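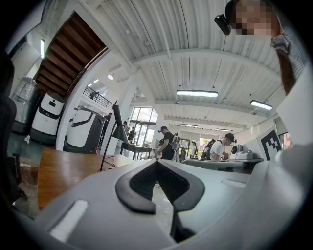 Hello Mireille,

June update on the workshop fit-out, a bit longer than usual as there's a lot to get through!

The big open room is properly usable now. The ceiling lights are all in (the long fluorescent ones, plus the spotlight and the small lights by the stairs) and it's so bright in there that Gilmar has stopped moaning about the evenings. We kept the white on the walls and the steel beams, and I'm very glad we did. The staircase stays in wood, with the black railing along the landing as agreed.

Money next. Stoltura's invoice for the railing came to £674, which is £77 over what I'd put down - my fault, I'd left the delivery off. I've taken it out of the paint line and we're still inside the grant.

Still to do: one machine on the left-hand side is in its plastic wrap and I'd like that off before the open day. Lahcen wants 3 more sockets on that side too, and Kendico are coming on Saturday to price them up. I've asked for 100 chairs on loan, though Branwen thinks we'll struggle to fit them all in.

Could you let me know if the paint money needs a form?

Ezekiel Abernathy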